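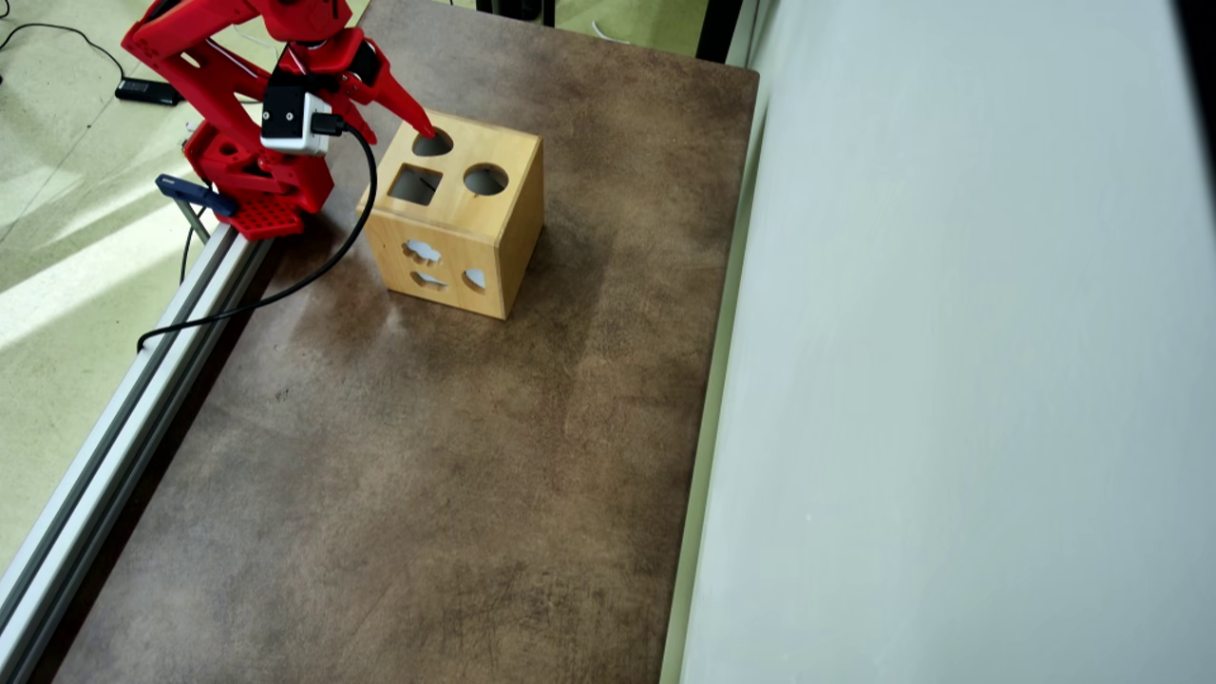

Kathleen Scanlon wrote in to ask whether the holes are all on the lid, the way they were on the sorter her kids had, or whether you have to keep turning the thing over to find where a piece goes. Good question, and I should have put it on the page ages ago! The lid has round and square holes, and then there are more cutouts down on the front, the fancier ones – a puffy one that my nephew calls a cloud and my sister calls a flower, and a long one that is either a fish or a leaf depending on who you ask. So yes, there's some turning involved, and for a lot of toddlers the turning is half the fun.

June 6, 2023
Posted by the shop desk, Stestden

OK, so the box itself. We call it the Egan sorter and it's been in the shop since March. It's a plain wooden cube, pale honey color, with the grain showing and the edges rounded over. I'm a big fan of the rounded edges (I've stepped on the other kind). There's no paint on the outside and no letters or numbers either, so it doesn't shout at you from across the living room, and it looks nice enough that I leave mine out on the table when people come over.

How kids use it depends a lot on age. The little ones mostly want to put a hand in a hole and see if it comes back. Give them the round pieces first and put the others in a drawer for a while. Somewhere in the second year they start trying the square, and they'll push it at the round hole forever, and you just have to sit on your hands and let them. The shapes on the front come last. They're trickier because the piece has to be the right way up, and a child who has been happily dropping things straight down has to work out how to post them sideways. If yours gets mad about it, tip the box on its back so that side faces up. Works great at my house!

Cleaning is a damp cloth and then a dry one. Please don't soak it, and please don't put it in the dishwasher – I've had that email. If the wood starts to look thirsty, rub in a little food-safe oil and leave it overnight. Same for the pieces.

Item number is 345 for the box with its set of pieces. Spare pieces are item 101, and you can order them one at a time, so don't feel bad if one goes under the couch for good. We have 700 of the boxes in this batch, and the next one comes out of the Oltthorpe workshop whenever they get to it, which could be a while.

A few people have asked how this compares with the Vomow sorter we used to carry. The Vomow was lighter and easier to haul to Grandma's, but it slid all over the table when a kid leaned on it. I like this one better for everyday play. If you already own a Vomow, its pieces won't match these holes, so don't mix the two sets together or you'll have a very confused toddler.

Kathleen, I hope that covers it. Gift wrap is the brown paper kind, just say so in the notes when you order.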